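Print this page | E-mail this page
Shared 20 times

Norkcombe Water Filter Jug – Set-up Guide
Section 3: Preparing a new cartridge

Please read all the steps one time before you begin. The jug must be washed and dried already, as it is explained in Section 2.

1. Take the cartridge out of its bag. Small black grains inside the bag are carbon dust and they are normal.

2. Put the cartridge in a bowl of cold water and keep it under the surface for 20 minutes. Turn it over one time, so the air can come out.

3. Shake it gently over the sink.

CAUTION: Do not use hot water in any step. Hot water damages the filter material and the cartridge must then be replaced.

4. Push the cartridge down in the funnel until you feel a stop. The arrow on the cap must look to the handle.

5. Fill the funnel with cold tap water and let it pass completely. Pour this water away – it is good for plants. Repeat one more time.

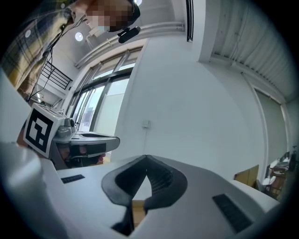 Can I put the jug in the refrigerator door?
The small Loria size fits in most doors, but the large one should stand on a shelf with the lid closed.

6. Reset the counter on the lid. Hold the button until the display shows 100. The number goes down with use, and at zero you need a new cartridge.

Note: If the jug was not used for some days, throw away the old water and filter two full jugs before drinking. After a longer holiday, for example the whole of August, begin again from step 2.

Note: Cartridges with code 518 have a wider ring. They go only in the large jug. Please do not press them in the small one, the funnel can crack.

Reader comments (3)

Teun Groen
My arrow was looking to the spout and water came past the side. Turned it and now it is fine.

Vasylyna Symonenko
Does the lid counter work without the battery? I can't find it in Section 4.

Hubert Wysocka
@Vasylyna no, it needs the flat battery, it sits under the cap. Mine came with a plastic strip you have to pull out first.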